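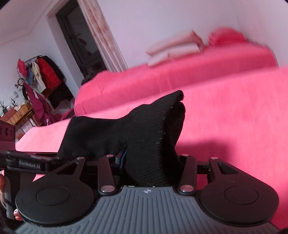 Clyde Gallagher, Nirutdale. Last touched 16 April 2018.

Cundholm Sock Notes: read me first

Cundholm is a set of notes and pictures on the sorting, pairing and putting away of socks, as practised on a bed by a grown man who should own fewer of them. There are 400 entries. Most concern black socks, and I make no apology for my wardrobe.

What's in it

Each entry covers one sock and has a short line of text, a colour, a knit, a condition and a verdict. The verdict is one of 3: paired, waiting, or rag. Waiting is by far the most popular. Some socks have been waiting since August and have begun to look settled.

Colour is what I see under the bedroom light, so navy and black should be treated as one large and unhappy family. Knit is plain or ribbed. Condition is where I let myself go a bit. A typical line reads:

black, ribbed, crumpled, cuff folded over, bit of lint, waiting

Lint gets a mention because black knitwear collects it the way a shelf collects dust, and a few pale fibres on one sock and none on another is often the only way I can tell them apart. It is a poor clue. It vanishes in the wash and comes back somewhere else.

The bedspread

Sorting is done on the bed, on a pink-red bedspread. I tried the grey one first and kept losing socks in its folds. Dark socks show up well on the pink. Red ones would not, but I own no red ones, so that is a problem for whoever takes this over. Shadows fall where they like.

How to use it

Start with the plain text list and sort by knit before colour. Doing it the other way round gives you one enormous heap and a short temper. Cuffs are recorded as found, so please don't go through turning "folded" into "straight" to make it neater. Somebody at Analwood did this to an earlier copy and I had to go back to the drawer.

Known faults

Left and right are not recorded, as socks don't appear to care. Holes smaller than a lentil were missed in the early entries. The word "charcoal" is used in 3 different ways, all of them by me.

Still to do

A second batch would bring the total to 800, once the airing cupboard has been dealt with. Tights are out of scope – I had one go and it took the whole evening.

Corrections are welcome. So are single black socks, ribbed, medium.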